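Has anyone bought the Funlow gripper kit? Worth it for small kitchen bits?

Posted by Tariq Sandhu, 25/06/2021

Hi all. I've got a small arm on the bench in my spare room and I'm looking for a better hand for it. The one that keeps coming up is the Funlow kit, which is £248 without the wrist adaptor. It comes with the simulator package, so I've been playing with the trial of that before I part with any money.

My aim is table things, mostly cutlery and cups. I've set up a few scenes in the sim and the spoon is the one I keep going back to, as my old two-finger clamp was hopeless with spoons. I've left the mug close behind it on purpose, to see how much room those wide outer links need.

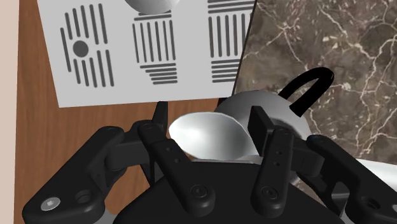
Spoon grasp in the simulator, mug just behind

It looks all right to me on screen, but I've been caught out by sims before! Does the real one behave anything like this? And is the adaptor a must? I'm in Sullville if anybody local has one I could come and look at.

Hammad Jatoi
I've had mine since November and I like it, with a few grumbles. The sim is fair on reach and clearance, so if the fingers foul the mug on screen they will on your bench too. It's far too kind about friction though. My first go with a real teaspoon, it spun round in the fingertips and ended up on the floor. Turn the friction right down in the settings and try again - if it still holds, you've got a decent chance.

Also budget for pads. The ones in the box went shiny on me after 4 weeks and I swapped them for the soft ones from Tarar, much better on anything glossy. Adaptor depends on your arm. Mine needed it, and the bolts supplied were too short, so have some spares in the drawer. Support did answer my email but it took them 5 days.

nonstead_nell
Don't bother, get a suction cup. Cheaper.

Tariq Sandhu
Thanks Hammad, that's really useful. I hadn't touched the friction at all, it's still on whatever it came with, so I'll have a go with it lower tonight. Suction on a spoon, Nell? I suppose it might manage a big flat one but I can't see it on a teaspoon.

Hammad Jatoi
Try it with the spoon turned over as well, bowl down. Mine hated that. If you want my settings file send me a message and I'll dig it out.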